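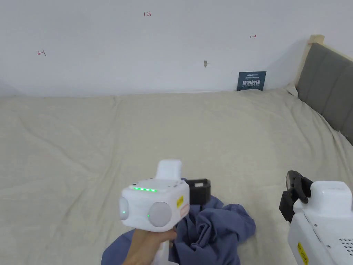 **Handheld gripper pair back in service at Tenaston after jaw pad fault**

The bed station at Stalico's Tenaston site is running again this June, after a fault in one of its handheld grippers held up cloth work for most of a morning. The trouble was a worn jaw pad. New one fitted, both units re-zeroed, work picked up again shortly before lunch.

The station uses 2 grippers, one for each hand. People fold, lift and spread clothes with them, and the recordings go to Lashari, the project teaching an arm to handle laundry. If one gripper reads wrong the pair is no use, so a single bad pad stops the lot.

First sign was a slipping sleeve. An operator reported that thin cotton kept sliding out of the left jaw while thicker stuff held fine. Lights on the body were normal, no error on the log. The shift tech swapped the units over, left to right, and the slip went with the unit. That ruled out the operator's grip, and the software too.

With the jaw off, the rubber face was found polished smooth along one side. It had done 2,016 recordings since its last change. Laleo, which makes the pads, has not set a life for them on fabric. Most of its customers pick up boxes and bottles, which is kinder work. Stalico will now change them well short of that number, though the new limit hasnt been settled.

The swap itself is short. Power off, two screws out, old pad away, wipe the seat with a dry cloth, new pad in, screws back by hand first and then nipped up. The slow part is the zeroing. The jaw is closed on nothing and then opened all the way, and both ends have to be stored again before the unit will read true. Get this wrong and every width recorded afterwards is off by the same amount, and it may be days before anyone spots it. The first attempt was thrown out. A bit of lint had got in behind the new pad and the jaw wouldn't shut square.

Lint is the bigger worry at Tenaston. It gets into the hinge, under the pads and on to the sensor faces, and towels are the worst for it. Until now the grippers were brushed out at the end of each shift. From this week they get a brush every 60 minutes as well, soft bristle only, no compressed air. Air was tried in the spring and pushed fluff further into the housing, which then had to come apart.

Bed set-up is being tightened at the same time. The wall marks at each station are to be checked before the first recording, and redrawn where they have faded. The bed goes back to its place against the wall if it has crept forward. Sheets can stay creased. Lashari asked for that early on, as the arm will be working in ordinary bedrooms and a flat sheet teaches it very little. The do-not-touch signs stay up while a station is live, cleaners included.

Lost recordings came to 27, all from the same morning and all with the slip visible on playback. They have been pulled from the set and will be done again with the same clothes. Earlier work from that unit was checked too and will be kept. The wear shows in the jaw readings only towards the end, when the pad starts closing further than it should on the same cloth.

Spare pads were the other sore point. There was one left in the drawer, and it was used on the faulty unit, so the right-hand gripper went back out on its old pads. These still have some texture and passed a pull test with a wet tea towel, but they are due for changing as soon as the next box comes from Laleo. Delivery is expected before the end of the month. The re-order point has been moved up so the drawer does not get that low agian.

Operators are asked to report any slip straight away, even a single one, and to note which hand it was in and what the cloth was. Please don't tighten the jaw screws yourself to cure it. It squeezes the pad out of shape and the zero is lost.

A second bed station, for duvets and larger items, is still planned for the summer. It will get its own grippers and its own spares.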